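Help Wanted: Wallpaper and Trim Person for My Old House Blog (Part-Time, Cinddale)

June 4, 2021

So, I've been putting this off since May, when I stood in my hallway with a strip of wallpaper stuck to my forearm and another one slowly peeling itself off the wall behind me, and I thought, okay, I need a second pair of hands. A real one. My dog does not count.

If you're new here, I write Pellmont, a blog (and a newsletter, when I remember to send it) all about fixing up an old house on a pretty small budget. I do the writing, the tutorials, the painting and most of the swearing. What I need is somebody in the Cinddale area who likes hanging wallpaper, putting up picture rail and cutting trim, and who won't mind me hovering nearby with a notebook asking why you did it that way!

What you'd be doing

The big one this summer is the Mellor Street house. It's a skinny two-story with 8 rooms, and almost every wall in it has been papered over at least once. I want the dining room and the upstairs hall stripped, patched and repapered, then chair rail in the dining room, then whatever we still have the energy for. I've already bought 23 rolls of paper (a green leafy one I'm completely in love with, plus a plain stripe for the hall), so please don't try to talk me out of the green. My sister tried. It's staying.

Between wallpaper days there'd be smaller jobs for the blog. Mitering sample corners so I can show readers what a good one looks like next to a bad one. Testing pastes. Reading my draft instructions and telling me where I skipped a step, which I do all the time, especially the boring ones like priming.

Who I'm looking for

You've hung paper before, in a room with at least one window and one door in it, and you can tell me how it went. You can use a miter saw safely. You're fine on a ladder. I don't care if you learned it on job sites or from your grandmother or in your own bathroom at midnight. If you've never written a word for a website, great, that part's mine.

You should also be okay with old plaster. It crumbles, it bulges, and there's a spot near the dining room window that I've patched three times now and still glare at when I walk past.

Hours and pay

It's 3 days a week, and you can help pick which ones. I pay $31 an hour, every two weeks, and I cover all the materials. Bring your own hand tools if you have favorites (I'm weird about my smoothing brush, so I get it), but there's a full set at the house, plus the saw and two good ladders. I'd like to start before the end of the month and I expect the work to run through the summer. If we get along and the blog keeps growing, I'd love to keep going into the kitchen project after that.

Lunch is on me. It's usually sandwiches, sometimes leftovers, and there's always coffee.

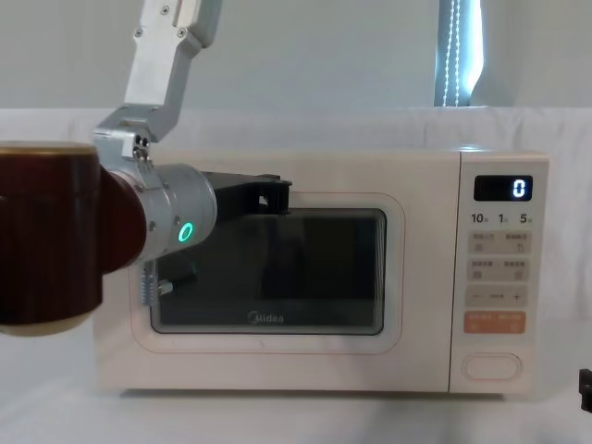 A few odds and ends. Street parking is easy on Mellor, but the driveway is full of old doors at the moment, so leave that alone. You'd have your name on any tutorial you help with, if you want it there, and if you'd rather stay anonymous that's fine too. Your face doesn't have to be in anything. Hands only is how I do most of mine anyway, paint under the nails and all.

How to apply

I'm taking applications through Trovus, the local jobs board. Search for Pellmont and mine's the listing with "wallpaper" in the title. Skip the formal cover letter, please! Just send me a few lines about the last room you papered or trimmed, a couple of photos if you have them (phone pictures are perfect), and the worst corner you've ever had to deal with. I really do want to hear about the corner.

I read everything myself, usually in the evening, and I'll write back either way. If it sounds like a fit, I'll have you over to look at the dining room, and we'll hang one test strip together for an hour, paid. Wear shoes you don't love.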